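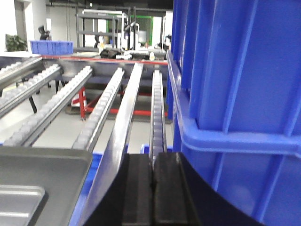 Minutes, Tray and Crate Catch-up, Tuesday, 2 p.m., Gristthorpe packing room

I took the notes again (my own fault for owning a pen), so shout if I got anything wrong. Last month's minutes were passed with one spelling fix.

1. Roller rack

We're keeping the rack with the red crossbar where it is. I know a few of you wanted it over by the door, but we'd lose the turning space for the pallet jack, and we all remember January. The blue crates stay next to it for now. Biltbridge quoted us $3,695 for a second rack and we had a good long groan about that. I'm to ask whether they'd do it in two payments.

2. Condition of the steel trays

This one ate up most of the hour! We agreed that a few scuffs are fine and that a tray goes back to Janssen only if the rim is bent or a corner has split. Smudges are a cleaning matter, so wipe first and complain after.
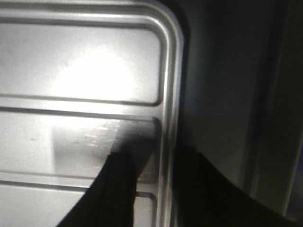
Scuff marks on one of the ribbed panels, item 2.

Somebody asked if we could polish the marks out ourselves. We could, but it's 90 minutes a batch by hand and I'm not signing up for that. Left open.

3. Handling

Both ends, please, every time. Carrying a tray by one side puts all the strain on one bit of rim, and I think that's how we got the bent ones in the last delivery. Keep the ridge running across between your two ends and you've got it right.
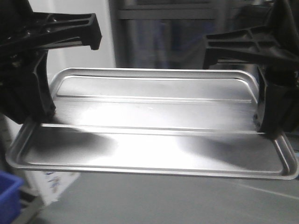 One member said the both-ends rule is fine for a single tray but slows everything down when there are 300 to get through, and asked if we could stack them in pairs first. We'll try pairs for a week and see. Nothing over 16 high in a stack, whatever happens.

4. Labels

The Ikex stickers leave glue behind and we're all sick of scraping it. Agreed to move labels to the crates and keep the trays bare.
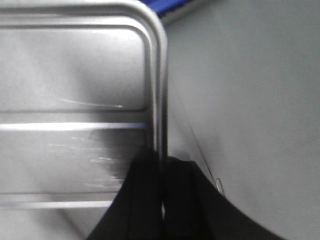
Rolled rim and rounded corner, with wear on the panel.

5. Any other business

The tape guns have wandered off again. Please look in your drawers.

We wrapped up at 3:10. Next meeting same time, same room, and I'll bring the Biltbridge answer if I have it.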